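Chore Watch: Who Puts the Kitchen Tools Away?

Every October we come back to the same question for readers of the Gromen newsletter: can a machine do the boring jobs yet? Last year we looked at folding towels. This year it's putting away kitchen tools, a job most of us do half asleep after dinner. For a robot it means picking up one item at a time, knowing what it is, and putting it in the bin where it belongs. 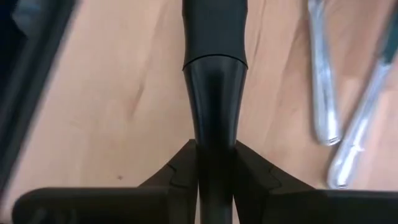

Can I buy a robot that will clear my kitchen counter?

Stores don't carry one we would recommend. The machines that do this kind of sorting are mostly in labs and test shops, and they need a person nearby to step in.

Speed is the first problem. In the Bratico trial, which we followed this fall, a pair of arms needed 46 seconds to put away one spoon. A person in the same trial cleared the whole counter in 40. The team says the arms have gotten faster since spring, and we believe them, but it is still a long wait for a spoon.

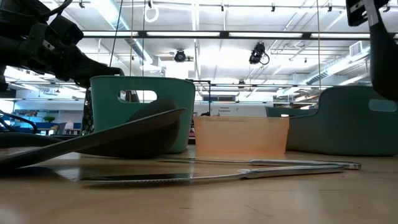

The second problem is that small changes cause big trouble. Turn an item the other way, or move a bin a few inches, and a machine that was doing fine may stop or grab at nothing. Masilela, a shop that packs cookware sets, ran 398 pickups on its own bench and kept notes on every miss. Most of the misses came from flat items, which are hard to get a grip on.
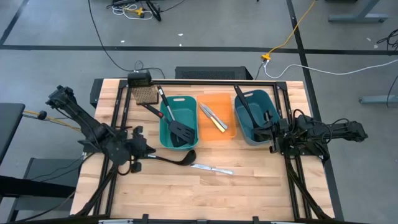 Sorting also depends on rules that people never bother to write down. At home you know which drawer is for what, and you know when a drawer is full. A machine has to be given all of that. Knives in the orange tray and a slotted turner in the teal basket make for an easy rule, but a long-handled ladle is a different shape to hold and takes up a lot more room. Zorkari, which makes bins for packing lines, thinks shops will get there first, as they can keep the same bench set up the same way all day.

Our advice for now is to keep your money. We'll check in on the Bratico trial again in 2 months, and we hope to have something to report on dishwashers by then.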